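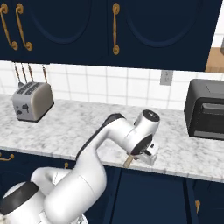 What we do now that the checker does the checking

October 29, 2021

In September our team at Vurico stopped watching clips by hand. I promised a few former colleagues that I would write how it went, and I have waited until the first weeks were over, so that I don't write only with my nerves.

For those who do not know my job: we have a robot arm that works in a simulated kitchen. It must go to a thing on the counter, take it, put it where the task says. Each attempt is saved as a clip, and until September a person looked at each clip and decided if the attempt was good, bad or strange. "Strange" was a real button. We were five people on this work, in the long room on the second floor of the Mykhailiuk building, and the norm was 600 clips for one person in one shift. My best shift was 564. I never reached the norm, and I think it was put there by a person who never sat in this chair.

Now we have a program, Grukus, that reads the positions of everything directly from the simulation. It does not need to look. It knows where the apple is because the apple is a row of numbers, and it decides in less time than I need to find the button. It sends to us only the clips where its rules do not agree with each other. Yesterday I had 22 of them for the whole shift.

I want to say first what became better, because it would be dishonest to write only complaints. My eyes do not hurt in the evening. I stopped seeing the same kitchen when I close them, with its blue cabinet doors and gold handles, which I know better than the cabinets of my own mother. My wrist is also better. The old work was not hard for the head, but it was hard in the way that peeling potatoes for a wedding is hard. After lunch all of us made mistakes, and we knew it, and we pressed the button anyway.

Also the new work is more interesting. A clip where the rules disagree is almost always a clip with a question inside. The task says "put the apple near the toaster". How near? For a person this is clear, you would not stop to think. For Grukus it must be a distance, and somebody must say which distance, and this somebody is now me. I spent half a shift on the word "near". I wrote one page and my supervisor returned it with the note "shorter please", and I made it shorter, and now it is a worse page but people read it.
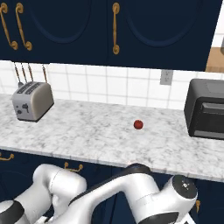

A second problem of this type is the counter itself. It is one long piece of marble with the toaster on one side and the toaster oven on the other, and the tasks were written by different people in different months. One writes "in the middle". Another writes "between the appliances". A third writes "on the free part". When we checked by eye, we accepted all three as the same thing and did not even notice that we were doing it. The program noticed immediately. For two weeks it sent us hundreds of disputes, and all of them came from those three phrases. So we discovered how much of our old work was kindness to the task writers.

Now the parts that are not so good.

We were five and now we are three. Two people were moved to Bindgate, our sister office, where there is still work with paper contracts. No one was fired, and I believe the management when they say that no one will be. But the two who moved did not choose it, and for one of them the road became longer by forty minutes each way. When we had the meeting about Grukus, there was a slide with the title "Time saved". I would like to see on the same slide the time of this road.

The room is also quiet. Before, if a clip was funny, one of us said "come, look", and four people came with their tea and looked. There was much stupid laughing at the arm, which sometimes went around the apple with great care as if it was hot. Today we see so few clips that each of us sits with her own small list, and the lists are sorted so that two people don't get the same kind. It is reasonable. But I learned this job from standing behind the chair of Miroslava Demchenko and looking where she looked, and I do not know how a new person would learn it now. There is a document. I wrote a part of it myself, and I would not be able to learn from it.

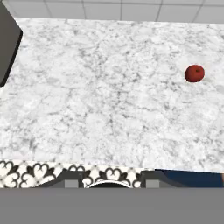

Miroslava is the person who fought for the control sample, and I want it to be written somewhere that it was her idea. Every day she takes some clips which Grukus has already accepted, without any dispute, and she watches them in the old way, from the first second to the last. At the meeting they asked her what for, if the program reads the exact positions. She answered that exact positions tell you where the apple is, but they do not tell you that the arm pushed it there with its elbow. In the second week she found a group of such clips. By the rules everything was correct: the apple was in the right place, the task was finished. The fingers never closed on it.

After this there was a new rule about the fingers, and also the control sample became official and got its own hour in the schedule. I take it on the days when she is away. To be sincere, it is my favorite hour. I go slowly, I have no norm, and I look at the whole clip, also the parts where nothing happens.

Some friends ask me if I am afraid. I was, in the summer. I am less afraid now, but I have noticed that I talk about my usefulness more than before, and this is not a nice habit. When I had 564 clips, I did not need to explain to anyone why I sit there, the number did it for me. With 22 I write longer comments – sometimes longer than the clip deserves. My supervisor says this will pass when the new reports are ready, in which our work will be counted in "decisions" and not in clips. I asked who will decide what is one decision. He laughed and said that I may write a page about it, a short one.

I have started the page. For the next post I will try to describe how we divide the disputes between the three of us, because two readers asked for it and I think our way is not the best. If in your workplace you have something similar, please write in the comments how you do it, and how you teach the new people.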